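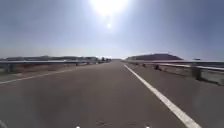
Die Strecke nach Gilodo im Gegenlicht.

Regel 9 lautete: Wer auf dem Fahrersitz sitzt, spricht laut aus, was er sieht, bevor das System es meldet. Ich hatte sie am Anfang für Schikane gehalten. Man kommt sich dumm vor, wenn man in einem Wagen sitzt, der von allein fährt, und »Leitplanke rechts« sagt. Die Kollegin auf dem Rücksitz tippte es trotzdem mit.

Wir fuhren seit dem frühen Morgen für Skostotero die Strecke zwischen Sinditz und Gilodo ab. Der Wagen hieß Tan, so wie alle Wagen der Reihe, was beim Funken manchmal zu Verwechslungen führte. An diesem Tag war nur einer unterwegs. Die Straße war leer, die Sonne stand vor uns, und auf dem Display hatte der Fahrstreifen zwei saubere grüne Ränder.

»Zwei dunkle Gegenstände am Fuß der Barriere«, sagte ich. »Rechts, außerhalb der Spur.«

»Was für Gegenstände?«

»Weiß ich nicht.«

Sie schrieb: unbekannt. Auch das war eine Regel. Vermutungen gehörten nicht ins Protokoll. Früher hatte einer von uns »Tüte« eingetragen, und es war ein Reifenteil gewesen. Danach kam das Handbuch in einer neuen Fassung, und wir mussten alle unterschreiben.

Der Wagen meldete die Gegenstände, als wir schon fast daneben waren. Er bremste nicht, er rückte auch nicht nach links. Nach dem Handbuch war das richtig.

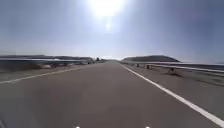

»Er hätte früher melden müssen«, sagte sie.

»Es ist das Gegenlicht.«

»Das schreibe ich nicht. Das ist eine Erklärung.«

Sie hatte recht. Im November war ich wegen so einer Erklärung nach Sinditz bestellt worden. Ich hatte in einen Bericht geschrieben, die Kamera sei geblendet gewesen, und der Prüfer wollte wissen, woher ich das wisse. Ich sagte, ich sei selbst geblendet gewesen. Er sagte, ich sei nicht die Kamera. Dann gab er mir den Bericht zurück, und ich strich den Satz und setzte mein Kürzel daneben.

Das Handbuch sah für tief stehende Sonne eine Obergrenze von 100 vor. Unsere stand ziemlich hoch, aber sie stand genau über der Straße, und dafür gab es keinen Absatz. Der Wagen hielt sich an das, was für klare Sicht galt. Ich legte die Hände näher ans Lenkrad, ohne es zu berühren.

»Hände«, sagte sie.

»Ich fasse nichts an.«

»Ich muss es trotzdem eintragen. Uhrzeit und Abstand.«

Eine Weile redeten wir nicht, abgesehen von dem, was ich reden musste. Linie rechts, durchgezogen. Linie links, schwach. Hügel rechts. Den Hügel hätte ich nicht nennen müssen, er war für das System ohne Bedeutung. Ich nannte ihn jedes Mal. Sie tippte ihn nie mit.
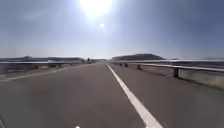 Bei Kilometer 54 fing die linke Linie auf dem Display an zu flackern. Grün, gelb, grün. Ich sah durch die Scheibe. Sie war noch da, abgefahren, aber da.

»Linke Linie unsicher«, sagte ich. »Für das System. Ich sehe sie.«

»Übernimmst du?«

Dafür hatten wir eine klare Vorschrift. Wer zweifelt, übernimmt, und wer übernimmt, begründet es hinterher schriftlich. Eine Übernahme zählte nicht als Fehler, weder für den Wagen noch für den Fahrer. So stand es auf der ersten Seite. Trotzdem hing im Büro eine Liste, auf der man sehen konnte, wer am häufigsten übernahm, und ich stand ziemlich weit oben.

Gelb, grün, gelb.

Ich dachte an die Liste. Dann nahm ich das Lenkrad, trat leicht auf die Bremse, und der Ton kam, zwei kurze Töne und ein langer. Der Wagen gehörte jetzt mir. Er fuhr genauso geradeaus wie vorher.

»Übernommen«, sagte ich.

»Grund?«

»Zweifel.«

»Das reicht«, sagte sie und tippte.
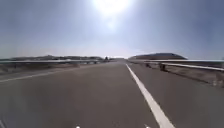

Ich behielt das Lenkrad länger, als ich musste. Vor uns war am Horizont etwas Dunkles, links neben der Stelle, an der die Straße verschwand. Ein Fahrzeug vielleicht, ein Schild. Das Display zeigte nichts an.

»Kleines dunkles Objekt, weit vorn«, sagte ich.

»Was für ein Objekt?«

»Unbekannt.«

Sie schrieb es auf. Dann fragte sie, ob ich ihm den Wagen wiedergeben wolle, und ich sagte, gleich, wenn ich weiß, was das ist.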